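Teltdale Kitchen Words

A word list for kitchens: the names people use for the parts, fittings and jobs of a home kitchen, with a short plain definition for each. The list was put together for people who write parts catalogs, repair guides and store listings and who keep running into three names for the same thing.

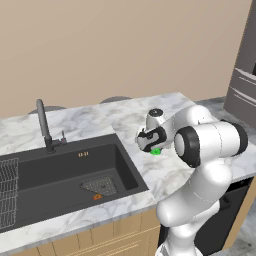
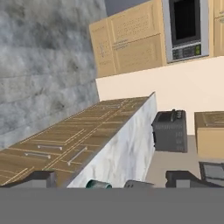
What is in the list

There are 1,000 entries. Each entry is one meaning, so a word with two meanings takes up two rows. "Range" is in there once as the cooking appliance and once as the span of sizes a part is sold in, as in "hinge range." "Apron" is in there as the front of a sink and again as the thing you wear.

The entries are split into 57 topics. The biggest topics are cabinets, sinks and drains, and counters. The smallest is pot racks, which probably should have been folded into storage but was already in use by the time we noticed.

Files

words.csv — the list itself, one entry per row
topics.csv — topic codes and their full names
changes.txt — what changed between versions
LICENSE.txt — terms of use

Both CSV files are UTF-8 with a header row. Fields that contain a comma are wrapped in double quotes. Line endings are plain newlines. If you open words.csv in a spreadsheet program, import the size column as text or it will turn "1-1/2" into a date.

Columns in words.csv

id: a number that stays with the entry for good. Numbers from deleted entries are not used again.
term: the word or phrase, lower case unless it is a proper name.
meaning: one or two sentences.
topic: a code that matches a row in topics.csv.
also: other names for the same thing, separated by semicolons. May be empty.
region: blank for general use, otherwise a short note such as "Northeast" or "older trade use."
size: the usual size or sizes, if the thing is sold by size. Inches unless the cell says otherwise.
source: T, G or B. See the next section.

Sources

The list came from 2 older lists. The Tustum list was written for a cabinet shop and is strong on joints, hinges and door styles. The Grovero list came out of a plumbing supply counter and covers faucets, traps, valves and strainers. In the source column, T means Tustum, G means Grovero, and B means the entry was in both.

Where they disagreed, we kept the Tustum wording for anything made of wood and the Grovero wording for anything that carries water. For the rest we picked the shorter definition. Sink cutouts were the hard case — they belong to the counter but are cut to fit the sink — and those entries were rewritten from scratch. They are still marked B.

How terms were chosen

A term had to name something found or done in a home kitchen. Restaurant equipment is left out, with a few exceptions that have moved into homes, such as the pot filler and the speed rack. Brand names are left out even when people use them as ordinary words. Food and recipes are not covered.

Spelling follows American usage. British names such as "worktop" and "hob" appear only in the also column.

Known problems

The meanings for drawer slides mix up side mount and under mount in at least two rows.
"Toe kick" and "kickboard" are listed as the same thing. Some installers use the second word only for the removable strip.
Sizes for older cast iron sinks are missing.
The region column is thin. Most blanks mean we had no information, so don't read them as proof that a word is used everywhere.
Lighting terms were added last and have had one reading, against two for all the others.

Version 2

Version 2 adds the lighting topics and the size column. It also fixes the sort order, which used to put every term with a hyphen at the bottom. The id numbers did not change, so anything built on version 1 should still line up. The old "notes" column is gone. Its contents went into meaning where they were useful.

The Tokarz script that some people used to turn version 1 into a printed booklet will need one edit: it looks for the notes column by name and stops when it can't find it. Delete that line and it runs.

Corrections

Send the id number, the column and the new text. New terms are welcome if they come with a definition and a topic code. Corrections are read in July and again in January, and accepted ones go into changes.txt with the id.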